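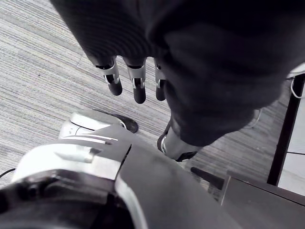 Flunarham Sunday League Match Notes

Every goal, card and substitution from the Flunarham amateur football league, typed up from the referees' match cards and tidied into one set of files. If you love lower-league football as much as we do, dig in!

Last updated 8/30/26

What's inside

matches.csv: one row per match, with date, ground, both sides and the final score
goals.csv: scorer, minute, and whether it was a penalty, a header or an own goal (there are more than 31 own goals, and Bramix Rovers have a fair share of them)
cards.csv: yellows and reds, with the reason where the referee wrote one
clubs.csv: club names, old names and home colours

The data covers 17 clubs over 9 seasons. Atasus Athletic joined in the third season, so don't go looking for them before that.

Known problems

Minutes in the first two seasons were often written as "early" or "late". We kept those words in minute_text and left minute blank.
11 matches have a score but no scorers. If you were there, please write in!
Goals in stoppage time are stored as 45 or 90, with the extra minutes in their own column.
Abandoned matches are marked A and should be left out of league tables.

Loading it

Plain CSV, UTF-8, commas between fields. Any spreadsheet will open it. Read club_id as text or you'll lose the leading zeros.

Who made it

Vichien Jitpraphai typed most of the cards and Musa Danladi checked them against the old league tables (and found a missing cup replay, which was a very good evening). Use it for anything you like, just name the project. Corrections go in corrections.txt, one per line, with the match number first.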